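Public Ritual and Civic Memory
Session 4 handout: How towns mourn service members

Instructor: Bogdan Buzatu
Revised 14 Sep 2023

Reading for this session: the Starnley packet, first section. Bring it to class, we will mark it up together.

1. Where we left off

Last week we looked at official mourning: flags lowered by order, state funerals, the wording of proclamations. In each case somebody with authority decides that a death is public and sets the terms. This session covers the other kind, where people gather before any order has been given, or without one.

2. Terms

Vigil. A gathering, usually after dark, with candles or lamps. Short speeches or none. The word used to mean staying awake with the dead, and some of that sense survives in vigils that run all night.

Procession. A vigil that moves. The route matters. A march from a school to a war memorial says something different from a march between two markets.

Spontaneous shrine. Flowers, photographs and notes left at a spot over several days. It has no start time and usually no organizer. The hard question is who takes it down.

Roll call. The reading of names. Order can be by rank, by alphabet or by date of death, and each order has caused arguments.

3. The Sayce case

Sayce is a market town with a garrison on its north side. In April, after a convoy was attacked, residents met at the bus station square the same evening. The local paper, which had a reporter there, put the crowd at 500. The police log says 319. Keep both numbers in mind, we come back to them in section 5.

The gathering had no permit. Shopkeepers turned off their signs and a retired bandsman played. The mayor came late and did not speak. Two days later the town held an official ceremony on the same square, with chairs, a sound system and 80 invited guests.

Questions we will take up in class: which of the two events do residents describe when asked about "the memorial"? Why did the families attend the first one and send a single representative to the second?
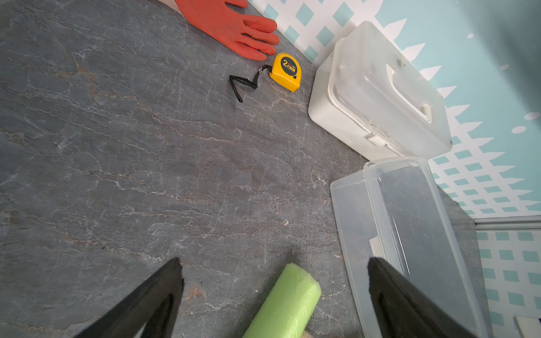
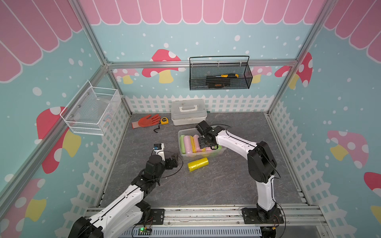
4. The Nitura case

Nitura is harder. The town has no garrison and the soldier being mourned had left it as a child. His former school held an assembly, and a veterans' group asked for a street to be renamed. Opinion split over whether the town had a claim on him at all.

Note the vocabulary in the letters to the editor. Writers in favor say "our son" and "one of us." Writers against say "the deceased" or use his rank. Hardly anyone on either side uses his first name - compare this with Sayce, where first names were on the placards within hours.

5. Working with sources

Crowd numbers. Always ask who counted, from where and at what time. The Sayce figures may both be right if they were taken an hour apart.

Quotations. Reporters at a vigil talk to people who are willing to talk. Silent participants leave almost no record.

Language of loss. "Killed," "fell," "gave his life" and "martyred" are not interchangeable. Write down the word each source uses and do not smooth it out in your notes.

6. For next week

Read the Sotenine oral histories, interviews 1 and 2. Write one page on how each speaker describes the moment they decided to go to the square. Quote directly at least twice. Hand it in on paper at the start of class.

Anyone who has a family connection to either case and would prefer another topic can see me after class or leave a note in my mailbox.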